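Flirkudbridge Student Robotics Club: Frequently Asked Questions

Who may join the club?

Membership is open to all students enrolled at Flirkudbridge, in any year and on any course. No earlier experience of programming or electronics is expected. New members are admitted in September and again after the winter break, and should complete the safety briefing before their first practical session.

Is there a charge?

The membership fee is £5 for the academic year. It covers access to the workshop and the use of club equipment. Students who would find the fee difficult to meet may apply to the club office for a waiver, and such requests are treated in confidence.

When does the club meet?

Practical sessions begin at 4 p.m. during term and finish at 6 p.m. The workshop is closed during examination periods. Teams preparing for a competition may book further time through Atif Minhas, the workshop supervisor.

What is the Merrick Challenge?

The Merrick Challenge is the club's main project for the year. Each team programmes a robotic arm to carry out short kitchen tasks at a table, such as reaching into a saucepan and taking hold of an item inside it. Toy food is used for these tasks. Teams write their own control software in Vilum, which is taught in the first half of the autumn term.

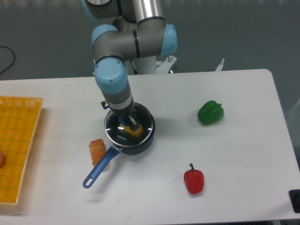 Marama Pirihi writes that the saucepan task took her team longer than all the others together, and that new teams would do well to begin with objects placed on the open table. She adds that the side of a pan leaves very little room for error in the approach, and that her team lost several sessions before they slowed the final part of the movement.

The club supports this advice. Teams are free to attempt the tasks in any order, but the supervisor will ask to see a successful pick from the table top before a pan or other deep container is used.

How are the tasks scored?

Each task is marked on completion, on time taken and on the care with which objects are handled. Up to 200 points are available in each round. Points are deducted if the arm strikes the table or if a team member has to intervene. The full marking scheme is issued to team leaders with the entry form.

May teams bring their own objects for practice?

Yes, provided that they are clean, dry and free of sharp edges. Real food, glass and liquids are not permitted in the workshop.

What happens if equipment is damaged?

Damage should be reported to the supervisor at once. Members are not charged for accidental damage, but a team that has ignored the safety rules may lose its booking rights for the remainder of the term.

Can work for the club count towards a degree?

Club work carries no academic credit. Students may, with the agreement of their tutor, develop a club project into a final-year report. Such reports must be the student's own work, and shared code must be acknowledged.

How do I apply?

Application forms are available from the club office in the Bustis Building. Completed forms should be returned there before the first practical session of term.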